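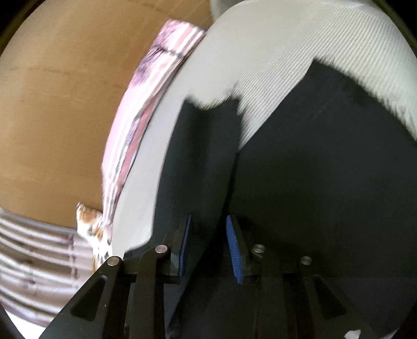
¿Sirve la pinza manual Helley para recoger demostraciones con textiles sin un brazo robótico?
Para prendas y ropa de cama, con una persona por puesto, cumple. Para telas muy finas conviene probar antes otras almohadillas.

La hemos usado en el proyecto Cistow para reunir 200 episodios de doblado, grabados en dormitorios normales. El operador lleva dos unidades, una por mano. De los 481 intentos registrados descartamos el resto, casi siempre por agarres dobles — dos capas cuando la política debía aprender a tomar una.

Las almohadillas estriadas sujetan bien el punto y el algodón grueso. En satén resbalan si el cierre no es completo. El recorrido de los dedos llega a 80 mm, suficiente para un dobladillo enrollado.
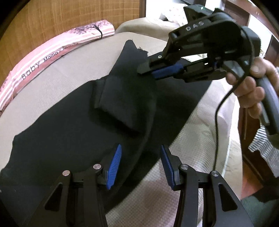
Prenda negra extendida sobre la colcha, con las pinzas en uso.

El cable es lo peor: roza la tela en los giros amplios. La exportación al formato Senthorpe funcionó a la primera; la calibración con Kapoor exigió 3 pasadas por sesión. Tras una mañana de trabajo la muñeca se resiente.

Nota: 3,5 sobre 5. Pendiente de repetir con toallas en noviembre.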